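Reserve engineers describe a winter of short notice on the Baltik range

04/02/2024

The call came on a weekday in January, and the reserve engineer company in Altness had 76 hours to be on the range with its trucks. The officer who commanded the company through the exercise agreed to talk about it on the condition that his name not be used, as he is not cleared to speak for his brigade.

"We were told the date would move, and it moved twice," he said. "The second time it moved forward. People had shifts at work, they had kids to pick up."

The exercise, known as Baltik, brought together 483 reservists from four districts. Their main job was to put a temporary bridge across the Barta river, move vehicles over it at night and take it down before daylight. The company had done the same work two years earlier, in summer, with more time to prepare.
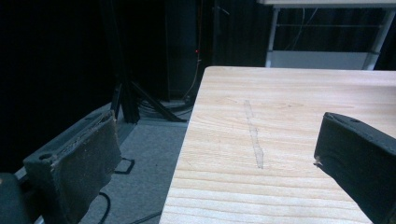

Cold was the first problem, he said. Radio batteries ran down faster than the planning tables allowed, and two of the trucks had to be towed off the approach road. The bridge sections arrived on time, but the pins that join them came on a different convoy, which had been sent to the wrong gate.

"We sat there for 9 hours with a bridge we couldn't connect," he said. "You can write that down. It's in the report."

He was less willing to discuss the part of the exercise that drew complaints from the town. Residents of Altness said they were not warned about low helicopter flights on the first night, and the district office received 40 written complaints. The officer said the flights were planned above his level and that he learned of them when he heard them.

"I live here too," he said. "My neighbors asked me about it. I told them I'd pass it on, and I did." 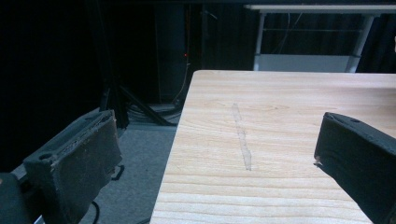 Equipment and pay

The company still uses engineer vehicles made by Zoltard, a firm that stopped supplying spare parts for that model before most of the current drivers joined. Mechanics take parts from vehicles that no longer run. The officer said this works for now, and that he has asked for replacements in each of his yearly reports.

Pay was slower than promised. Some reservists waited three weeks for their exercise allowance, and several told him they would think hard before answering the next call — a bigger worry to him than the trucks.

"I can fix a truck," he said. "If a good sergeant stops coming, I don't get him back."

The brigade has said it will review the notice period. The officer has asked for two weeks as a minimum and has not yet had a reply.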